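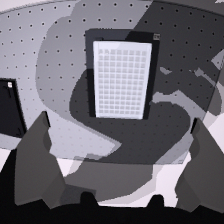
One reader of my last column wrote to say that if I can't be bothered to read the instructions, I shouldn't be allowed to own a dishwasher. Fair enough! Except I did read them, all 118 pages, sitting on the kitchen floor on a Monday night with a cold cup of tea and a machine that beeped 4 times and then sulked. Only a handful of those pages were any use to me. The rest told me not to climb inside it.

I've been cross about manuals for years and I think I'm finally ready to say so properly. We used to get a thin booklet that somebody had plainly sat down and written. My mum's old Skendia twin-tub came with one (I've still got it, in the drawer with the takeaway menus) and it's lovely. It tells you what the knobs do. It tells you what to try when it won't drain, and it says "if this fails, ring us", with a number in Wultisby that presumably rang on a desk. Now you get a brick of paper in every language going, or else you get a little square to scan and off you go to a website that wants your email address before it'll tell you how to clean a filter.

And yes, I know the argument the other way. The same reader made it, quite nicely, further down the letter: products are more complicated, people sue, and most of us only look at the thing when we're already in a temper. I'll give him the last one. But a person in a temper is exactly who you should be writing for. Put the beeps on page one! I don't want to be congratulated on my purchase when there's water coming across the lino.

The Undora people, who made the dishwasher, do run a helpline. I waited 60 minutes for it, and the woman who answered was marvellous and fixed the whole thing in two sentences. Two! I asked her where that was written down and she laughed and said it was in her notebook. So there's a proper manual after all, it's in biro, and it lives in an office I'll never visit.

My neighbour's Ocampo bread maker has a card the size of a postcard stuck under the lid, and she's never had to look anything up. She paid a lot less for it than I did for mine. I'd happily have handed over a bit extra for a card like that, and I suspect the more than 3,000 people moaning on the forum I found at midnight would have too.

Anyway, I've copied the two sentences onto the back of an envelope and taped it inside the cupboard door. If you've got the same machine, write in and I'll send you them.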